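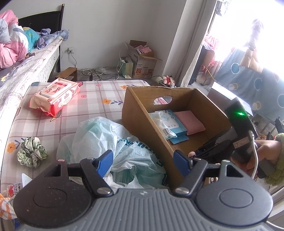 Orange flower prints on a plaid table covering.

The second year is the hard one

The Kumer Program has been running for long enough that people in the district talk about their year the way they talk about school. It takes 24 people at a time, most of them in their thirties and forties, and puts them through ten months of weekend sessions on public speaking, budgets, conflict and how local government works. So far 308 people have finished it.

What happens to them afterwards was never part of the plan. Ekua Issahaku took over as coordinator with a background in adult education, and one of her first jobs was to ring former participants and ask what they were doing. She got through to 209 of them.

"Most were doing something useful," she says. "But a lot of them said the same thing. They came out full of ideas, went back to the same job and the same boss, and by the second year they'd stopped trying."

The follow-up program, called Divska after the hall where it first met, grew out of those calls. It is open to anyone who finished the main course at least a year ago. There are no lectures. People meet in groups of six, once a month, and each brings a problem they are stuck on. The others ask questions for 20 minutes before anyone is allowed to offer advice.

Philomena Frimpong joined in the first intake. She runs the dispatch floor at Ferri, a packaging firm on the highway, and had been trying for months to change the way rosters were drawn up.

"I wanted people to tell me how to win the argument," she says. "They kept asking who I'd talked to on night shift. I hadn't talked to anyone on night shift."

She went back and did that. The roster she ended up with is different from the one she first proposed, and the night crew wrote a fair part of it. She still goes to her group, though two of the original six have moved away and been replaced.

Places cost $3,322 for the main course, usually paid by an employer. The follow-up is free, apart from tea and the hire of the room -- a point Issahaku argued for early on. Employers will pay to send someone on a course with a certificate at the end. They are slower to pay for a monthly conversation.

Not everyone stays. Some find the questions frustrating, and shift workers struggle with a fixed evening. One group now meets at six in the morning in the back of a bakery, which suits the nurses and the bus drivers and no one else.

There is also the matter of distance. Darko, at the western end of the district, is more than an hour's drive from the hall, and its graduates have mostly met by phone. Issahaku would like to start a group there in October if she can find someone local to lead it. She has asked Frimpong to go out for the first few meetings.

Frimpong has said yes, provided they don't clash with stocktake.

The next open evening is at the Divska hall on Sat 7 August, from 5 pm. Past participants from any year are welcome, and there is parking behind the building.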